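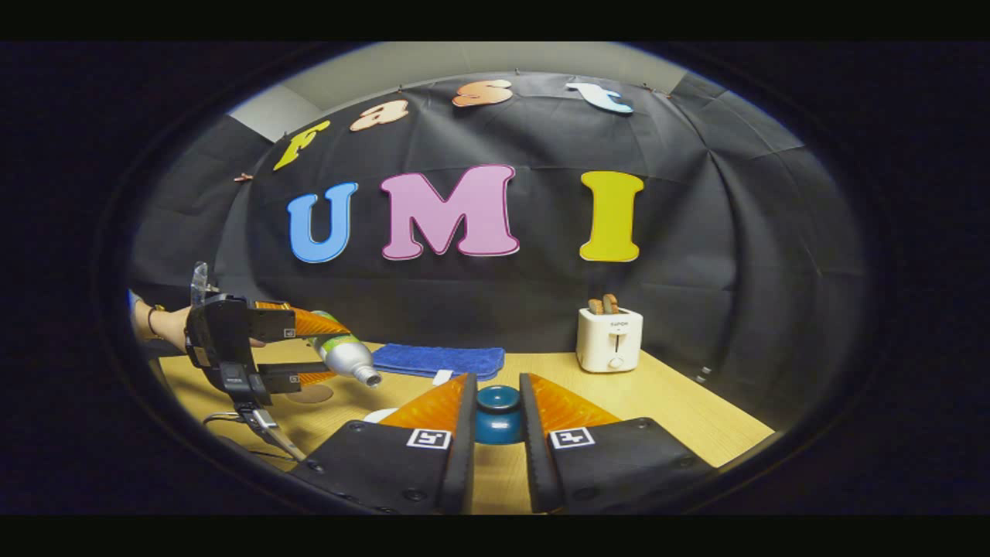

The two-slice in cream white, two slices up.

Womero Two-Slice Toaster – Cream White

I sell a lot of kitchen stuff in this shop and I don't get worked up over most of it. Toasters, though! I have opinions on toasters, and I went through 11 of them before I picked the one I wanted to carry. The Womero is the one that stayed on my own counter at home, and it's been there since August.

First off, the shape. The corners are rounded all the way around, so it looks soft and a little old-fashioned without trying to be a museum piece. The cream white goes with pretty much everything. I have it on a pale wood table by the window and my sister has hers squeezed in next to a dark green fridge, and it looks good in both kitchens. If you like your appliances shiny, this probably isn't your toaster.

You can park it with the narrow end facing out, like I do, and it takes up hardly any of the front edge of the counter. That leaves room for the butter dish, the jam, the other jam, and whoever is standing there waiting for you to be done.

How it toasts

Each slot has its own dial. I didn't think I'd care about that, and now I can't go back. I like mine barely tan and my husband likes his a good bit past brown, and we used to do it in two rounds with a lot of sighing. Now both go in together. The dials run from 1 to 12, and I'd start at 4 for regular sandwich bread and 6 for sourdough. Anything above 10 is for frozen bagels, or for people who really mean it.

The lift is nice and high too, so you're not fishing around in there with a fork (please don't do that). Smaller slices come up far enough to grab. English muffins are the one exception – give the lever an extra little push up and they'll clear the top.

Chun-hung Su, who bought one for his office break room, wrote me to ask if it would hold up with a dozen people using it every morning. I told him I didn't know, it's made for a home kitchen. He wrote back a few months later to order a second one for his apartment, so I guess it's doing fine over there.

Cleaning

The crumb tray slides out the back. It's shallow, so do it once a week or you'll get that burnt smell. Wipe the outside with a damp cloth and a drop of dish soap, and skip the scrubby side of the sponge – the finish is matte and it will show scratches. Jam fingerprints come right off. Unplug it before you do any of this and let it cool all the way down.

What I don't love

The cord is short. It wraps up neatly underneath, but if your outlet is on the far side of the sink, measure before you order. Also, the pop is LOUD. Our cat has moved to a different room for breakfast. And there's no bun rack, so if you warm up rolls a lot, look at the Tridance four-slice on my other page. It's bigger and not as pretty, but it comes with a rack.

Colors and stock

Cream white is in stock now. The sage and the butter yellow are both coming back, and I'll put them up here as soon as the boxes are in my hands. Tzu-hsuan Leung handles orders and she keeps a list, so send a note if you'd like your name on it.

In the box: the toaster, the crumb tray (already in place), a small booklet that's mostly about safety, and a card with the dial settings I use at home. Run it empty once or twice on a middle setting before your first slice, with a window open. It smells a bit the first time and then it's done.

Warranty is 3 years from the day you get it. Keep the email receipt, that's all you need. If something goes wrong in the first month I'd rather just swap it, so write to me before you go looking for a repair place.

Goes well with: Odeo butter dish, Tu bread knife, Odeo linen bread bag (large)

Page updated December 23, 2025. Orders placed this week go out after the holiday.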